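Shop notebook, gripper build
April 22, 2026

Got in late, Benjie already had the bench heater going. Second pair of hand grippers together as of last night, shells printed at Lindstead on the old Pellegrini profile. Fit is better than the first pair, still had to file the seam on one half. Write this down so I dont do it again: drill the shell AFTER the inserts go in.

Fingertips
Rubber frames, black mesh on the inner faces. Glued one set, screwed the other. Screwed ones are easier to swap so going that way for all of them. Consolacion wants a softer backing, she may be right, I have 20 blanks left so there's room to try. Jaw return spring too strong on the first pair, thumb gets tired. Swapped for the lighter Skarico one and it's night and day.

Grip trials
Everybody on the pink thing today, same object for all so we can compare notes. Flat, stiff, easy to pinch on an edge. Marker goes on top of the gripper, bolts snug, do not lean it on the table when you put it down. 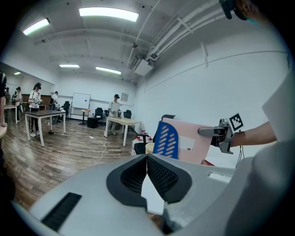 Marker mounts
Single flat marker is fine head on and bad once the wrist turns. Cube is heavier but there is always a face toward you. Printed the cube walls at 17 percent infill, dropped one on the concrete out back and a corner opened up. Went to 30, no trouble since. Horacio says glue the faces, don't tape, tape lifts by noon. Agree.
Orkivent bracket still has a wobble, 29 mm screws bottom out before they clamp. Need shorter ones or a washer. Washer for now.

Corner grabs
Harder than edges. Held by one corner the load wants to roll in the jaw, and you fight it with the wrist. Try it tilted up, one hand only, other jaw left open – then trade hands. Elbows in. Straps snug before you start, Janelle had to redo hers twice and lost most of a run.
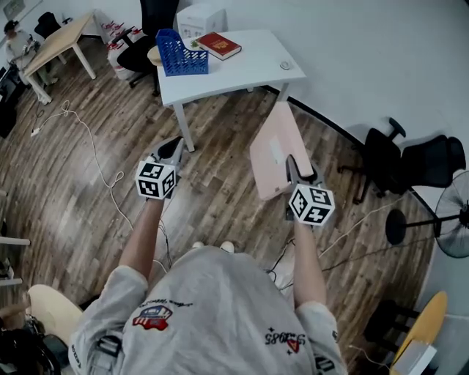 Q from Gertraud, left on the board: can the cubes on the two grippers carry the same pattern?
Give each one its own set. With matching patterns the tracker swaps left and right as soon as the hands cross, and you find out when you replay the log.

To do
– shorter screws (ask Horacio, he has a tin of them)
– print four more cube walls, 30 infill
– lighter spring in both grippers of pair one
– softer backing test w/ Consolacion
– relabel the spare fingertips, the pen rubed off
– August demo: still no word on the room, Gertraud chasing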